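3.2 Keeping fruit in view at home

When we began visiting households in Pramthorpe, we thought most of our conversations would be about price. Price did come up, and often, but what people really wanted to tell us about was where the fruit lives once it gets home. One grandmother kept her apples in the bottom drawer of the refrigerator and was quite cheerful about forgetting them there until they went soft. Her neighbor left hers on the kitchen table, and her grandchildren ate them on the way out the door, sometimes before breakfast!

Of the 600 households we wrote to, 356 sent back the full food diary, and between them they recorded 1,977 servings of whole fruit over the month of June. Mfinanga and Waweru read every diary twice (a kindness to the rest of us, given some of the handwriting) and marked each serving by where the fruit had been stored beforehand.
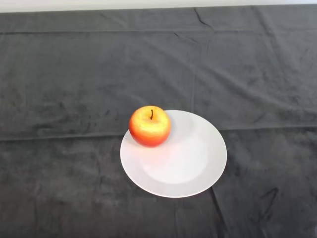
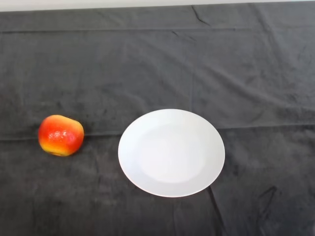
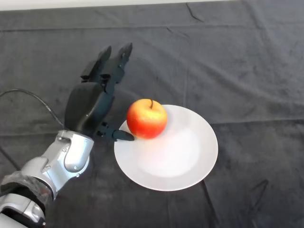 Figure 7. A single apple and a round white plate on a dark gray cloth.

Families who stored fruit in the open wrote about it in a noticeably different way. Their entries were short and a little offhand, as if the eating had hardly been a decision: "had one while the kettle was on," or "shared with my sister." Families who used a drawer or a pantry tended to write about fruit as part of a meal, peeled or sliced and served to everyone together. We don't want to lean too hard on this, as larger families were also more likely to use the pantry, and we had no way of asking them to rearrange their kitchens for us. Barreto has suggested that the season matters as well, and we agree with her. A diary kept in winter might well read differently, with more fruit cooked and less of it eaten standing up. We come back to this question in Section 4, along with the matter of lunches packed for school.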